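September, after supper

Stayed late at the Flivell bench again. I keep telling people at home that I work on shop chores, and they picture something grander. Mostly it's putting things away. Someone finishes a job, leaves tools and fittings lying on the table, and the question is whether two arms can clear it before the next person needs the space.

Ran 56 tries today on the tidy-up task. 38 of them I would call clean, meaning the part went in the tub and stayed there and I kept my hands in my pockets the whole time. 11 needed a nudge from me. The rest I wrote off. Last month we would have been glad of half that, so I shouldn't grumble, but a teenager on a summer job would have cleared the same table 56 times before lunch and swept the floor too.

Wrenches are the worst of it. They lie flat, and the fingers have very little to get under. The brass fittings are easier to pinch, but they are shiny and they roll.

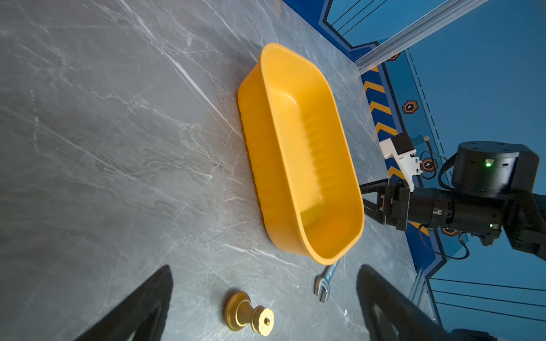 Flernberg Bench Automation Group

The yellow tub was my idea. The gray bins we had before were too close in color to the marble top, and I got tired of arguing about whether a miss was the arm's fault or the bin's. Set it down at a slant with a wrench right by the corner and one brass piece out on the open table, and you have about as plain a chore as a shop can offer. It still takes up to 3 minutes on a bad run.

Read the Bakus write-up over my sandwich. They say their machine folds towels and loads a dishwasher. Maybe so. I'd like to see it with a different dishwasher. Wróbel wants us to try kitchen things next, cups and spoons, and I said fine, once the wrenches are done.

My own sink was full when I got in - two pots and the breakfast bowls. Took me ten minutes with the radio on. I noticed I was watching my thumbs. I tip a spoon up against the side of the sink before I lift it, and I had never once thought about that. Going to try something like it with the wrench tomorrow, push it against the tub wall first and then pick.

Need to order more tape. Bring the other jacket, the shop is cold by five.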